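Perguntas frequentes: jantares partilhados Hernlow

O que é, afinal, um jantar partilhado?
Cada pessoa traz um prato, põe-se tudo na bancada e come-se em conjunto. É simples e é uma maravilha! Há noites em que aparecem três saladas de grão seguidas e ninguém se queixa, porque cada uma sabe a uma casa diferente.

Preciso de saber cozinhar?
Não. Pão bom, azeitonas, um queijo, fruta lavada e cortada: tudo conta. Quem tem medo do fogão costuma começar pelo pão e, passados uns meses, já discute o ponto do refogado.

Quanta comida devo levar?
O suficiente para servir bem quem vem consigo e mais duas pessoas. Uma travessa média chega.

Posso aquecer o prato na cozinha?
Pode. O forno fica ligado desde as 19h, mas a fila cresce depressa, portanto os gratinados têm prioridade (as sopas vão para o fogão).

E se eu tiver alergias?
Escreva-nos antes e escreva também no cartãozinho do prato. Pedimos a toda a gente que indique frutos secos, glúten, leite, ovo e marisco. Na dúvida, pergunte a quem cozinhou. É assim que começam metade das conversas da noite!

Há receitas disponíveis?
Há, e que coleção! O caderno Brusadden já vai em 178 receitas, desde a moqueca de banana-da-terra ao pão de centeio do Ville Manninen, que leva 2 dias a fermentar e merece cada hora. Pode consultá-lo na sala ou pedir uma cópia.

Posso levar crianças?
Por favor! Jantam mais cedo, se quiserem, e adoram enrolar as almôndegas da sessão de janeiro.

O que acontece às sobras?
Traga uma caixa com tampa. No fim reparte-se o que ficou, começando por quem lavou a loiça.

Como devo identificar a minha travessa?
Fita de papel por baixo, com nome e telefone. As travessas esquecidas ficam guardadas até ao jantar seguinte.
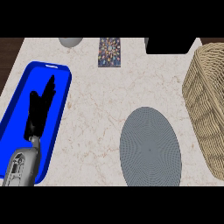 Njoroge Masanja: Fui pela primeira vez em janeiro, com um arroz de coco que achei demasiado simples, e voltei para casa com a travessa vazia e dois pedidos da receita. Só uma dúvida: quem chega depois das 20h ainda pode usar o forno?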